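Pundano Hand Kit

The Pundano Hand Kit is a hand-held gripper sold by the small firm Goron for people who want to teach household chores to a robot arm. The user holds the gripper and does the job with it, and the recording is later used to train an arm fitted with the same fingers. It went on sale in July at a price of $1399, which covers the gripper, a charger, a carrying case and six pairs of spare fingertip pads.

The kit grew out of a workshop project by Priya Bellamy and Tavion Van Dusen, who had spent a good part of a year trying to get an arm to put away towels and had grown (as they both cheerfully admit) very tired of towels. Their first version, known as the Yatsenko, was heavy and had a trigger that made the hand ache, and only 60 were ever made. The Pundano kept the general layout but moved the weight back toward the palm, a change that most owners of the older model seem to have welcomed.

Cloth is the work the kit is best known for. It has no fixed shape, it slides, and it folds over on itself just when a person thinks they have hold of it, so the manual gives a whole chapter to pinching a piece, lifting it a little and finding an edge.

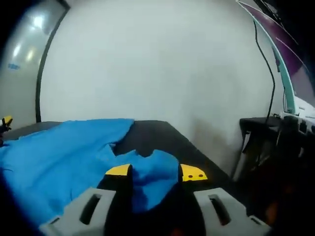

Marcus Yazzie wrote that the chapter on cloth was worth reading twice, but that he would have liked as much care given to the software, which lost two of his longer recordings before he learned to save by hand. Goron has since added automatic saving, and the complaint comes up less often now.

Fingertip pads are treated as wearing parts and can be bought separately. Goron suggests looking them over after every 200 recordings, sooner if the work is mostly denim or canvas. A softer set, sold under the name Predness, is meant for thin fabrics and is a little fussier to fit.

Schools and clubs may borrow a kit for six weeks before deciding whether to buy, with return postage paid by the borrower.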